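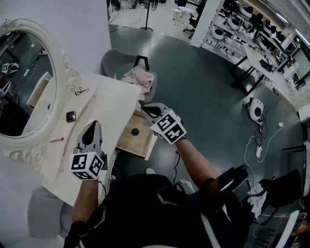
Tidying a vanity desk with a pair of hand-held grippers, drawer open.

What the Hands Know

19th December

When I started cleaning and resetting furnished apartments for Jemora, my training took one morning. A woman who had done the job for longer than I had been out of school walked me through a bedroom, told me to do the dressing table last, and left me to it. I asked her why last. She said I would see, and by the end of the week I did. The dressing table is where all the little things live, and if you start there you lose your whole morning to it, picking up pins and lids and pencils while the bed sits unmade behind you.

I have been thinking about her a good deal this year, because since July part of my week has gone to teaching the same job to a machine that isn't in the room yet. Jemora signed on with a company called Wevenum, and a group of us now spend two shifts out of five in a big open work space over in Gevholm, doing what we have always done, only with a gripper in each hand instead of our fingers. We put a compact away in a drawer. We move an eyelash curler from one side of a desk to the other. Then everything gets laid out again, a little differently, and we go once more. My own best day so far was 297 rounds, and I slept very well that night, thank you.

I want to say first that I don't hate it, which surprises my family. The people there are kind, the heating works (anyone who has cleaned empty apartments in winter will know what that's worth), and there is something rather lovely in having a skill you never thought of as a skill treated as worth recording. For years I have heard this called unskilled work. Now I watch clever young engineers lean in to see how I tilt my wrist to get hold of something small and flat on a smooth white desk, and I will admit that it does a person good.

Still, I have worries, and I'd like to set them down properly while the thing is young enough to be changed.

The first one is about money, as first ones usually are. We are paid our ordinary hourly rate for the gripper shifts, plus a 40 dollar bonus for each full week. That's fair pay for a shift. I'm less sure it is fair pay for what the shift leaves behind. When I clean a bedroom, the work is used up by the next guest, and somebody has to be paid to do it again. When I teach a machine to clear a desk, the work stays, and it may go on earning for years after I have hung up my apron. Musicians worked out long ago that a recording is a different thing from an evening's playing – they fought hard for it, too – and I can't see why a housekeeper's hands should be on worse terms. A small share, paid for as long as the recordings are in use, would not ruin anyone.

The second worry is harder to put into a contract. At Vainio, the laundry across town that does our linens, the folding line went over to machines a while back, and no one there was let go, which the owners were proud of and had every right to be. But I used to go over on delivery days and there was always talk around those folding tables, about children and knees and who was getting married. Now the same people each stand at their own station, watching for a jam. They kept their jobs and lost their company. When our managers promise us that no positions will be cut, I believe them, and I'd like them to go on and tell us what the day will be like, who we'll be standing next to, and whether there will still be anyone to show a new girl that the dressing table comes last.

And then there is judgment, which I don't think gets talked about enough. Half of tidying somebody's things is deciding what not to touch. A sweater over the back of a chair might be forgotten, or it might be waiting for its owner to come in cold from a walk. You learn to read a room, and you get it wrong, and a guest tells you so, and you do better. I'd want whoever builds these machines to ask us about that part as well as watching our wrists. We have plenty to say.

I have written to Jemora asking for three things: a say in how the recordings are used, a continuing share for the people who made them, and a guarantee that new cleaners will still be trained in person, in real rooms, by someone who knows the work. They have promised me an answer after the holidays. In the meantime I'm back in Gevholm on Monday with my sleeves pushed up, and I have asked if we might move two of the desks closer together so that we can talk.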